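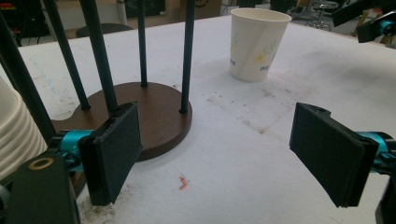 Home | What's On | Get Involved | News | Contact

Filed under: Get Involved / Paid Sessions

Cup people wanted for October

Hi, I'm Maritza, and I'm looking for people who will spend an afternoon with me handling paper cups. I mean it! We're trying to settle what the self-serve drinks corner at Kovus should look like before the cold weather crowd comes in, and I'd like a bunch of ordinary hands and opinions on it before we order anything in bulk.

You'd come in for one session of 50 minutes. You take a cup from the stack, set it on the table, pick it up, put it back down, and tell me what bugs you. Does the stack sit where your hand wants it? Do two cups come away when you wanted one? I've got my own theories about the stand (five thin black rods on a round brown base, I'm very fond of it) but I'm keeping them to myself until you've had your turn. 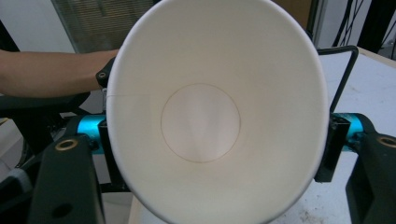
Visitor Comfort Team – Kovus, ground floor

The cups are plain paper, white, with a seam up the side wall and a flat bottom. Part of the session is just looking at them properly. Would you trust that seam with tea? Would you want a wider mouth, or a lid? Florin Toma will be sitting in to write down what you say, and he's a fast writer, so ramble all you like.

Who can come: anyone over 18 who drinks something hot or cold out of a paper cup now and then. You don't need any background in design. I'd especially love to hear from left-handed people and from anyone whose grip isn't great – stiff fingers, sore wrists, long nails, all of it is useful to me. Tell me if you'd like to sit down for it and I'll set things up that way.

What you get: $40, paid the same day, plus a drink.
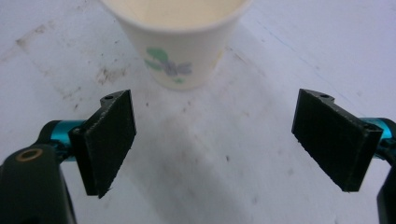

One of the floral cups on the session table.

I also want to know what you make of the print. It's a small flower and some green leaf, pretty soft in color, and the team is split. Roswitha Mösli thinks it's sweet. I go back and forth.

To sign up, leave your name at the front desk or call extension 91 and ask for me. Say whether 10 a.m. or 2 p.m. suits you better. I take 4 people per session, one at a time at the table, so if you're bringing a friend please put both names down.

Last updated: October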